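Review: the Plurnmont suturing practice kit, after one year in a student robotics club

Our club bought the Plurnmont kit at the start of the 2025 school year for the surgical robotics project. We are an engineering club at a mid-sized college, and most of our members had never tied a surgical knot by hand, let alone with two instruments on the end of long shafts. The kit was meant to give them something to sew.

What you get is a set of soft tissue pads, a shallow tray that clamps to the table, a bottle of red fluid concentrate, a box of curved needles with black thread, and a printed course with 14 exercises. The pads come in a sealed bag. Ours cost $143 with shipping, paid from the project budget. Refill pads are sold separately.

Setup took one evening. The tray clamps are simple and hold well. The clamp screws have small heads that are hard to turn with gloves on, and we ended up replacing two of them with wing screws from the hardware store. Once the tray was down it did not shift for the rest of the term.

The pads are the best part of the kit. They are pale and slightly slick, and they take a needle without tearing as long as you enter close to a right angle. Come in too flat and the top layer splits. We had used foam blocks from Tastivance the year before, and those let you get away with almost any angle, so new members learned bad habits on them. The Plurnmont pads do not let you do that.

The printed course starts with picking up the needle and passing it from one instrument to the other. After that come single knots on short straight cuts, then rows of knots, and finally work over a cut with fluid running. That last group is where our members spent most of the spring. Fluid hides the edges of the cut, and the thread sticks to the surface and has to be lifted before each throw. Managing the long tail is harder than placing the needle.
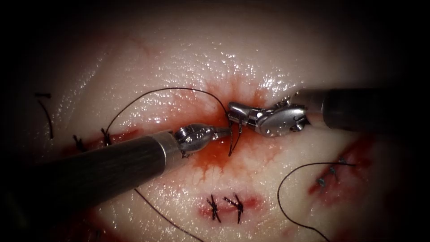

Trình wrote in the club log that the fluid exercises should come much earlier in the course, maybe right after the first knots. People get comfortable on a clean pad, the note went on, and then they have to learn the thread handling all over again. I agree with most of that. We moved two of the fluid exercises up for the second group and they had less trouble later on.

The needles are fine. They hold their curve and the thread is attached firmly enough that we only lost a few. They are dark, and so is the thread, which makes both easy to see against a clean pad and harder to see once there is fluid on it or when the light is poor. Plan your lighting before the first session. We moved our lamp several times before the shadows from the instruments were tolerable, and the edges of the pad were still dim.

The fluid is the weak point. The concentrate mixes easily, but it stains. It got on the shafts, the tray and one member's backpack. Wipe the instruments down the same evening, including the joints at the wrist, and budget time for it. The booklet gives this one line.

Pad life depends on who is using them. A careful pair can get a full session from one pad, with several cuts on it. Beginners will use up more. You can turn a pad over, though the back is a little stiffer – fine for knot practice, less good for anything where you care how the needle goes in.

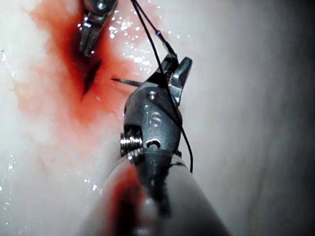

Can you use the kit without a robot?
The tray and pads work with ordinary hand tools, and our members did the first three exercises that way before they touched the controls.

One more thing on the software side. The kit comes with a download code for Plulell, a scoring sheet program that lets you mark each knot for spacing, tail length and whether the edges meet. It is plain and it crashed on our older laptop, but the scoring itself is sensible. By May we had 2800 entries in it, enough for the two members writing the project report to compare the groups. You can export to a spreadsheet. You cannot edit an entry after saving it, so one typo from the fall is still in our data.

For a club that already has instruments and wants people to practice on something that pushes back a little, I would buy it again. For a club that is still building its first arm, foam is cheaper and will do for now. I would like a bigger bag of pads in the box, a second color of thread, and a cleaning section longer than one line.

Rating: 4 out of 5

Contact | Copyright 2025 | Back to top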